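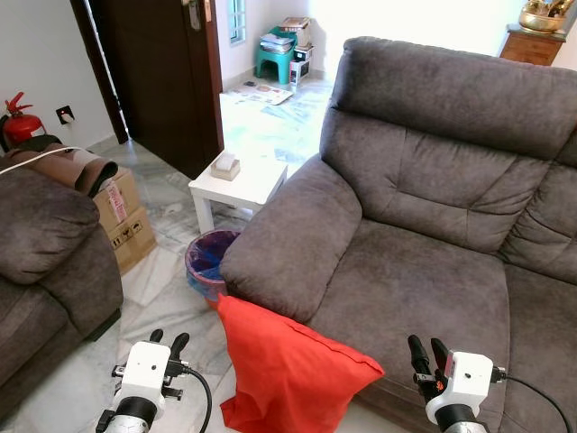

Loukia Mavromatis wrote to ask whether grey microfibre marks as badly as people claim, having nearly ordered a Vevar sofa in the same sort of fabric and then lost her nerve. It does mark, a bit. The seat on ours has faint creases and some lighter rubbed areas, and they show more on charcoal than they would on a paler colour. Brushing the pile one way helps for a day or so.

We bought the pair from Deligiannis in October for 1,076 euros, with 70 on top for delivery to the second floor. The other make we looked at was Fetberg, which was firmer but had a low back.

Comfort is good. The seats are broad and soft, and the backrest has two stitched sections, so there is some support behind the shoulders as well as lower down. The armrests are thick and rounded. They are fine to lean on but no use for a cup — you will want a side table. Ours is a small white one with four straight legs, and it fits between the two sofas with a little bin.

Weight is the main drawback. Moving one on a marble floor takes two people and felt pads.

The red-orange cushion was bought separately, from Flestent. It creases slightly but keeps its shape well enough to stand up against the armrest. The colour does a lot for a grey room.

I would buy the sofas again, though in a lighter grey. Spare seat covers are 57 euros each and take three weeks to arrive.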